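Stullix to Ship Dillik Peg-and-Plate Work Sheet in May

GEVITPORT – Stullix, a maker of tabletop practice materials, said on Tuesday that it will begin shipping the Dillik work sheet in May. The set is meant for classrooms, hand therapy rooms and training benches where people practice picking up small parts and putting them where they belong.

Dillik is a white rectangular board used flat on a table. Black outlines printed on the board mark target positions. Raised white plates with holes are arranged on it, along with blue pegs and cylinders. A user can work with the holes, with the outlines, or with both in the same session.

The first production run is 1,000 sets. Of those, 900 are set aside for schools and clinics that ordered before the end of the winter catalog period. The rest will be sold through the Stullix order desk and through Rengifo, the company's distributor for the region.

"People who run these sessions told us they were spending too much time setting up," said Efren Soriano, product manager at Stullix. "They had a board from one supplier and pegs from another, and they were drawing the outlines by hand with a marker. We put those things together so the table can be ready before the first person sits down."
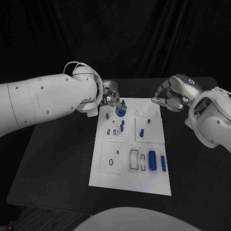 The Dillik work sheet on a black table, with blue pegs and raised white plates. Photo: Stullix

The printed outlines were the last part of the design to be settled. An earlier version used gray lines, which users at two test sites found hard to follow under overhead lights. Stullix changed the lines to black and ran a second trial at a training center in Gevitport. That trial lasted 28 days, and the board went to production without further changes to the print.

The color of the pegs was also discussed during testing. Blue was kept for the full set so that the parts are easy to find against the white board and, when one rolls off, on the floor. Stullix has no plans to offer other colors this year.

"We had requests for a rainbow set," Soriano said. "For this kind of practice, a single color works better. You want the person looking at the shape and the size of the part, and if every peg is a different color they start sorting by that."

Each set comes with a printed guide in English and Spanish. The guide has starting layouts, a page on moving from short exercises to longer ones, and a blank record sheet that may be copied. It does not set time limits. Stullix said instructors asked for this, as many of them already keep their own records and did not want a second system.

The board can be wiped with a damp cloth and mild soap. It should be dried before it goes back in the box, and it should not be stored standing on edge. Pegs and cylinders can be bought separately to replace lost ones. Plates will be sold as spares starting in the fall.

Dillik takes the place of the company's earlier practice board, of which Stullix sold 2,593 before ending production. Parts for the earlier board will stay in stock until they run out. They do not fit the new plates, and customers who own both should keep the parts in separate boxes.

Small parts may be a choking hazard. The set is not intended for children under three, and younger school-age children should use it with an adult at the table.

Orders placed with Stullix will leave the Gevitport warehouse in the order received. Orders placed with Rengifo will ship on that company's usual schedule. Schools that need a purchase order form or a price sheet can ask for one from either company.

About Stullix

Stullix designs and packs tabletop practice materials for schools, clinics and workplace training. Its office and warehouse are in Gevitport.

Press contact: Efren Soriano, Stullix, Gevitport

###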